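Fruit, and how to stop ruining it

Every October I get letters about pumpkins and every October I answer the ones about bananas, which are more urgent. A pumpkin will sit on the porch for weeks looking smug. A banana gives you one good afternoon, usually while you're at work.

Start at the store. Buy bananas in two shades, a few yellow for now and a few green for later, and ignore the look from the person behind you as you pull the bunches about. Yiran Zeng, who edits this page, buys only green ones and then complains for 3 days that there is nothing to eat.

At home, get everything out of the shopping bags before you put the kettle on. I know. But fruit left in a knotted bag sweats, and a sweaty lemon grows a gray-green coat faster than you'd think possible. If the lemon already has one, throw it out and wipe down whatever it was leaning on.

Fruit on the table, bag beside it:

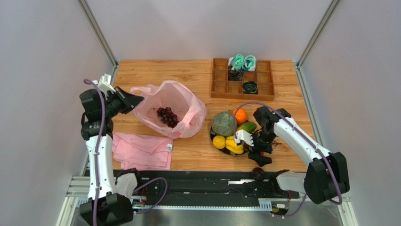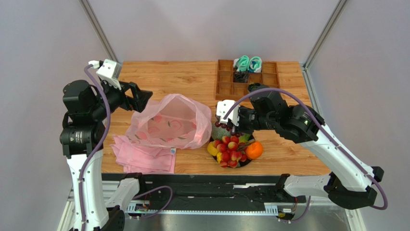
Packing fruit to take somewhere is a different job from storing it, and most people do it in the wrong order. They pick up the bag, grope for the fruit with the other hand, and drop the lemon. Put the bag down first and get its mouth open. A plate of bananas and lemon can wait next to it while you do. Then the lemon goes in at the bottom, where it can take some weight, and the bananas go on top with the curve up. Nothing goes on top of the bananas. Not the thermos, and not "just the magazine."

Don't tie the bag. Fold the top over once and carry it from underneath if the walk is short. For a long one, Yaa Agyeman of Clalham wraps her bananas in a dish towel, and claims they have survived the 411 bus at school time, standing. I have been on the 411 and I have my doubts.

A few more, from the mailbag:

Keep bananas away from anything you'd like to stay unripe. Avocados are the exception, if you want one by tonight and have only yourself to blame.

Lemons last longest in the fridge, in a closed container. In a bowl they look lovely and turn into golf balls.

Hard lemon? Roll it under your palm before cutting. You'll get more juice and a little exercise.

Brown bananas freeze well, but peel them first. I have chipped at a frozen banana skin with a butter knife and I don't recommend it as an evening.

Wash the fruit plate now and then. It's a plate.

Next month: onions, and where Wenjie Peng has been keeping his.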